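Ullura open day, Limesville

We went to the open day at Ullura on Sun 11 January. The building is the old Pelletier warehouse on the Bistbridge road, and it now takes in used clothes and bedding, sorts them and passes them on to families moving into new housing. Parking was at the back and the doors opened at ten.

Shirley Nguyen met our group at the goods entrance and took us round. The first stop was the intake bench, where bags are opened and the contents split into clothes, bed linen and everything else. Last September they took in 1132 bags, the busiest month so far. Anything with a broken zip goes to the mending table, which is run on Tuesdays and Thursdays only, so there was a fair queue of coats on the rail beside it.

After that came the linen store. Sheets and pillowcases are stacked by bed size, with the singles nearest the door as they go out fastest. Quilts are kept on the top shelves and there is a step stool on a chain. I asked about duvets and was told they take them only if they come with a label showing the filling.

The part I had come for was upstairs, where a few rooms have been set up as bedrooms. They are used for the folding and bed-making sessions, which are open to anyone on the housing list. Manon Campbell leads these. She teaches one way of folding a hooded top: lay it flat with the front facing you, straighten the sleeves, bring them across, then fold up from the hem. The hood goes in last. She prefers a bed to a table for this — more space for the arms, and you don't have to stoop as much if the mattress is a decent height.
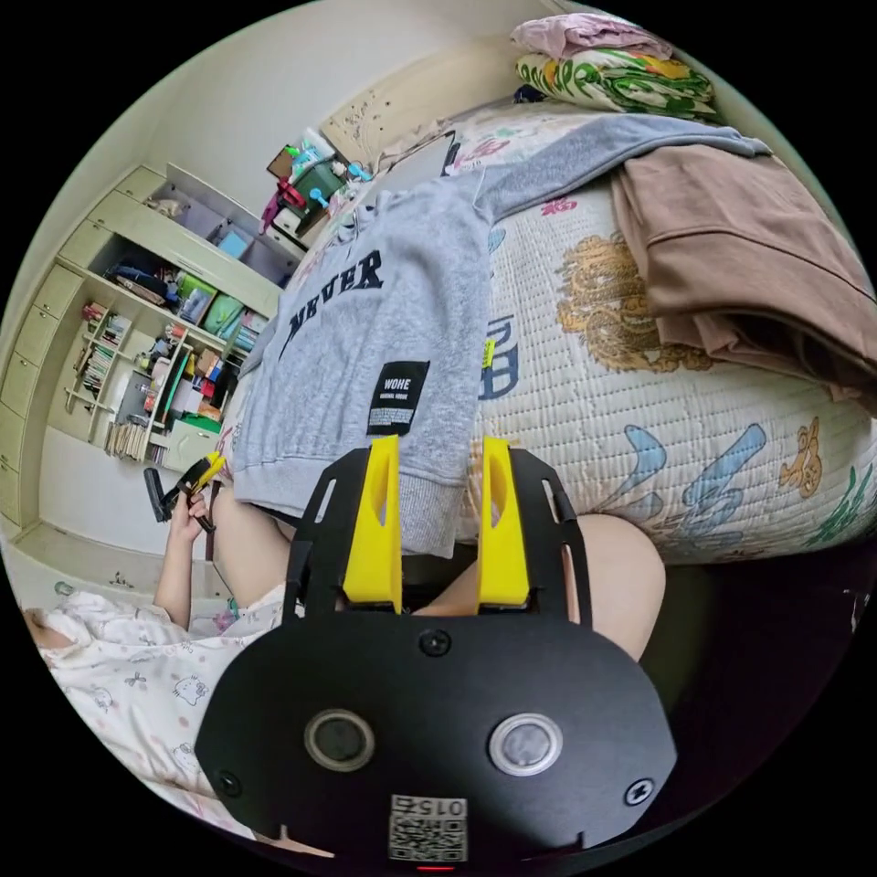
Grey hoodie on one of the upstairs beds, one sleeve out across the quilt.

The bedspread in that room is a quilted one, cream with a cartoon print, a bear and leaves among it. Manon said patterned covers are the ones children ask for, and plain ones tend to stay on the shelf until an adult needs them.

We had a go ourselves. My first attempt came out wider at one end and would not stack. The second was better. Jeans were easier, and fitted sheets were left for another day.

Tea was served downstairs afterwards at a pound a cup, with flapjacks. They are raising money for a second dryer and the board by the urn had the total at £679 out of £1000. Tours last an hour and there are 4 a day when the building is open to visitors. The stairs are steep and there is no lift, though the ground floor is level throughout.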